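The patience of small cubes

Teaching a robot to pick things up means doing it yourself first, again and again, and then once more because you sneezed

The lab at Sterkbridge keeps its best equipment in a drawer marked TEA. I was shown this on arrival by Mercy Bakilana, who runs the manipulation group and had been hoping I might bring milk. I had not. We drank it black and talked about cubes.

Bakilana's group wants robots to handle small objects without fuss, and its method is to have people do the handling first. A person holds a pair of grippers, one in each hand, and performs the job the robot will later be asked to perform. The grippers record where they went and when they closed. A camera worn on the head records the view. Do this often enough and you have a pile of examples from which a program can learn, with luck, something resembling a knack.

The attraction is speed. The older way was to steer a whole robot arm from a distance, like operating a fairground crane while wearing oven gloves. Gervasio Núñez did that for most of his doctorate and speaks of it as other men speak of boarding school. With the hand-held version he can get through an afternoon's work and still have opinions about dinner.

The trouble is that people are too good at it. Give someone a block and a target and they will do the thing neatly, in one smooth sweep, every time. A program raised on this sort of perfection is helpless the moment anything goes wrong. If it nudges the block a thumb's width to the left, it finds itself somewhere it has never seen, and it carries on closing its fingers on air with what I can only call dignity.

So the group tried asking its demonstrators to be worse. This was Araceli Ayala's idea, and it forms the meat of the paper they put out on 9 Oct 2020. Demonstrators were told to miss on purpose, then recover: come in at a bad angle, knock the cube, stop, look, try again. The final set ran to 3,779 demonstrations, gathered by 12 people, two of whom had to be asked to miss with less enthusiasm.

It took some coaching. Most of us have spent our lives trying not to fumble, and a fake fumble looks as fake as a fake yawn. Ayala ended up throwing away her first batch entirely. "They were acting," she said. "You could see them deciding to drop it." What worked better was making the job harder by small amounts, so that the mistakes came by themselves. She moved the start point. She set a metronome going and turned it up a little each day, until Núñez asked for it to be hidden.

The results are modest, and the group is refreshingly dull about them. The program trained on clumsy examples recovered from a bad first grab far more often than the one trained on tidy examples. It was also slower, and it had picked up a habit of pausing before each attempt, like a man at the top of a diving board. Ayala thinks the pause came from the demonstrators, who stopped to look. Shinji Okabe, who did the training runs, thinks it came from a bug. They have agreed to find out separately.

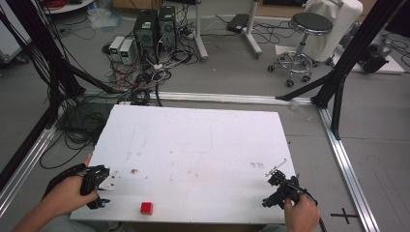
Red was Okabe's choice. An early program had learned to find its target mainly by colour, which everyone knew was cheating and which nobody had time to fix before the deadline. The follow-up work, to be shared with a second group at Harow, will use duller objects. Gediminas Siliņa leads that side of things and has already sent over a parcel of beige ones. They were briefly lost on a beige shelf.

I asked Siliņa, by phone, whether any of it would hold outside a lab. He said he'd tell me when they had tried it on something with a handle. Cubes are kind. They have flat sides, they don't roll, and they look much the same whichever way you drop them. A teaspoon is another matter, and a sock is a career.

Before I left, Bakilana let me have a go. I picked up the grippers, aimed with great care, and missed four times running without being asked to. Ayala wanted to know whether I was free on Thursday.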